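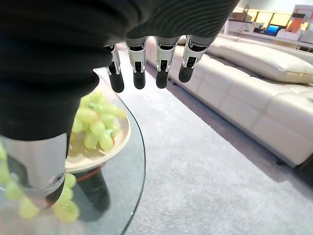
Round glass table, hand in a black knit sleeve above it.

Skutard Household Words - README

Word list and short texts for people learning English at home. 764 entries, 153 of them with a sample sentence. The rest still need one, see TODO.

What's in it
entries.csv - word, plural, room, level (1 to 3)
sentences.csv - entry id, sentence, who wrote it
notes.txt - odds and ends, spelling arguments mostly

Where it came from
Started as handouts for the Sunday class at Serrano. Mariama Appiah typed up the first 100 and fixed my plurals. Later ones came from the Drurkitz lists, merged by hand, so expect doubles. I took out the ones I saw.
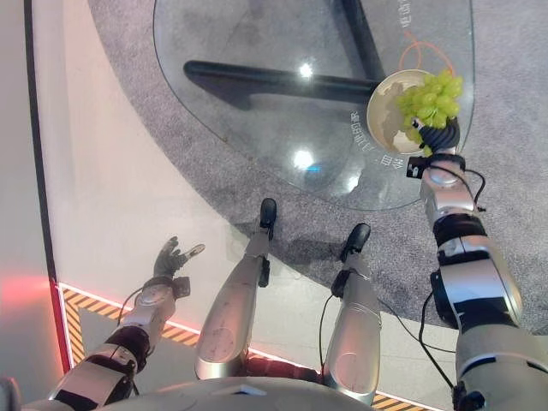 Levels are a judgment call. Level 1 is what you need on day one (door, cup, key). Level 3 is stuff like "hinge" and "draft". Sofa and couch are both in, same level, dont merge them. Faucet yes, tap only as a verb. American spelling all the way through - if you find "grey" its a leftover, tell me.

Known problems
- kitchen is way too big, bathroom too thin
- "pants" has no singular and the plural column repeats it
- some sentences are too long for level 1
- commas inside quotes break the Divarix importer. Use tabs for that one

Using it
Free for classes, print what you like. Keep the names in sentences.csv if you pass it on.

TODO
Sentences for the garage words. Sort out the doubles. Audio maybe, after July.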